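Neltwood Forum > Arms and end effectors > Five-finger hand or two-jaw gripper for bench work?

Started by loukia_t
August 23, 2026

loukia_t wrote:
Trying to decide what goes on the arm for good. We've had a black jointed hand on for small bench stuff (cards, phones, plugs) and I keep wondering if a plain two-jaw would do it in half the time. Views from both cams attached, head then wrist. Budget is not huge. Anyone run both?

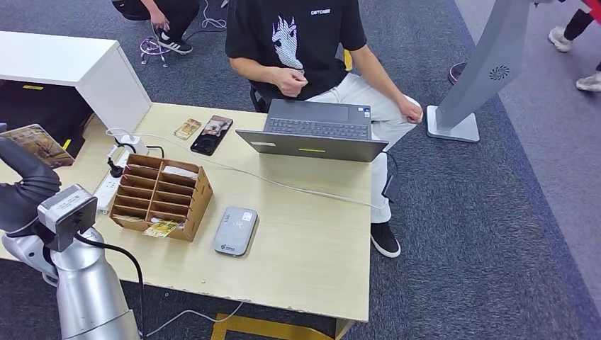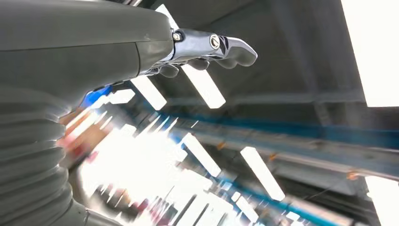 Re: Five-finger hand or two-jaw gripper for bench work?

zepeda_f wrote:
Two-jaw. Every time. I ran the Onsri parallel jaw for most of last year, 1000 picks between services and the only thing I ever changed was the rubber pads. Fingers are lovely in a demo and then a tendon goes slack and you've lost the afternoon.

Fulgencio

Re: Five-finger hand or two-jaw gripper for bench work?

nayeli_s wrote:
Depends what you pick though. Phone flat on a table, two-jaw is rubbish unless you have thin tips or can slide it to the edge. With fingers you can hook one long side and tip it up. We did 78 tries at a flat phone with the jaw and got it 9 times. Nine! Swapped to a hand, same table, same light, 66 out of 78.

Also, that wrist view is a smear. What exposure are you on? If it's on auto, turn it off before you compare anything. You'll be blaming the gripper for what the camera can't see.

Re: Five-finger hand or two-jaw gripper for bench work?

zepeda_f wrote:
66 out of 78 with a person driving or on its own? Because those are very differnt numbers.

Re: Five-finger hand or two-jaw gripper for bench work?

nayeli_s wrote:
Driving, both times. So it's fair between the two. Never said it was on its own.

Re: Five-finger hand or two-jaw gripper for bench work?

loukia_t wrote:
Exposure is on auto, yes. Will fix it. Bright lights overhead and a big blown out patch top right whenever the wrist turns up, so I guess it hunts about. Didn't know you could lock it on the Skunex board, is it in the normal menu?

Flat phone is exactly my problem. Cards too.

Re: Five-finger hand or two-jaw gripper for bench work?

marisol_tovar wrote:
Skunex: Camera > Advanced > untick auto, then set shutter by hand. Save it to the profile or it goes back to auto on reboot. Caught me twice. Start short, put the gain up until you can stand the noise. Grain is fine, smear isnt.

On the gripper, I'd keep the fingers and stop using all of them. Thumb and first two, rest parked. You get most of the jaw's speed and can still hook an edge. Cards: let the card overhang the table a bit and pinch it. No gripper I've owned picks a card off a bare flat top every time.

And clip that cable down by the bracket. The black one looping off the camera box in your first pic. Mine caught on a shelf corner and took the plug with it.

Re: Five-finger hand or two-jaw gripper for bench work?

zepeda_f wrote:
If you're parking half the hand you've paid for a very dear two-jaw. Just saying.

Suction for cards. Small cup, cheap pump, done. Buston do one that bolts beside the jaw.

Re: Five-finger hand or two-jaw gripper for bench work?

marisol_tovar wrote:
She's already got the hand, so it costs nothing to park fingers. And suction on a creased card leaks like mad.

Re: Five-finger hand or two-jaw gripper for bench work?

noemi_e wrote:
Can I ask about plugs? Has anyone had a hand pull a plug out of a power strip without dragging the whole strip along. Jaw manages it for me if I hold the strip down with tape, the hand just slips off the sides.

Re: Five-finger hand or two-jaw gripper for bench work?

nayeli_s wrote:
Rubber fingertips, the ribbed ones. And rock it side to side while you pull. Still needs the strip fixed down, I've not found a way round that with one arm.

Re: Five-finger hand or two-jaw gripper for bench work?

loukia_t wrote:
Ok plan: lock the exposure first, then three fingers vs borrowed two-jaw, same phone, same spot, same driver. 78 goes each so it lines up with Nayeli's. Skipping suction for now, sorry Fulgencio. Cable getting clipped tonight.

Re: Five-finger hand or two-jaw gripper for bench work?

zepeda_f wrote:
Fine. Log the time per pick as well, not just hits. That's where the jaw wins.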